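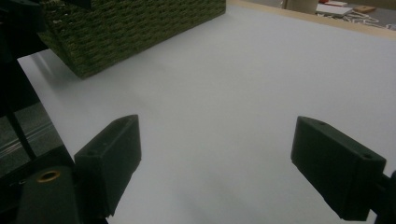
CLANVILLE, Thursday, February 20, 2025 – Esteo, the maker of paints for furniture and interior woodwork, will open its first public color studio in Clanville in March. The studio is made for people who want to repaint a kitchen, a desk or a whole apartment, and who don't want to choose from a small paper card under the light of a shop. The opening program begins with the oldest and most difficult pair, matte black and white: a little of the dark color at the sides, a wide white surface between, and the eye already understands the contrast. From this pair the visitor goes on to the grays, the warm whites and then the full range.

The studio is in the former post office on Gilchrist Street and has two floors. On the ground floor, visitors can look at 300 colors on painted boards, which can be carried to the windows and compared in daylight. The upper floor has a workshop with places for up to 30 people. Courses will be held there in the evening and on weekends, and no earlier experience is necessary.

"Many customers write to us after they have painted, and they are unhappy with the white," said Leonie Auer, managing director of Esteo. "They say it is too blue, or it looks like milk. In most cases there is no fault in the paint. The room faces north, or there is a big tree in front of the window. We would like to speak with these people before they buy."

Together with the studio, Esteo presents Wesurden, a new water-based paint for tables, shelves and cabinet doors. It comes in a matte and a satin finish. It can be applied with a brush or a short roller, and in the workshop visitors can try both. Wesurden will be sold in the studio from the first day, and by selected paint dealers later in spring.

The color range was developed by Meifang Gu, who has led the Esteo color laboratory for several years. She has put special attention to the blacks. "People believe black is one color," she said. "On the boards we show a black with some green inside and another one with brown. When they stand alone, you don't see it. Next to a white cabinet you see it immediately, and then maybe you don't want it anymore."

The renovation of the building was planned by the architect Andri Widmer. The old counter was kept and is now used for mixing samples. The high windows to the street were repaired, and the walls have a neutral gray that does not influence the boards.

**Opening program**

- Guided tour of the ground floor with Meifang Gu
- Evening course: Whites for rooms with little sun
- Weekend course: Preparing and painting an old cabinet, with Wendelin Lanz
- Sample mixing at the counter, without appointment

The tour and the sample mixing are free of charge. For the courses, a registration is required. Participants of the cabinet course may bring one door or drawer from home.

**Press contact**

Heidrun Aebischer
Esteo, Media Office
Clanville

Color cards and sample boards for editorial use are available on request.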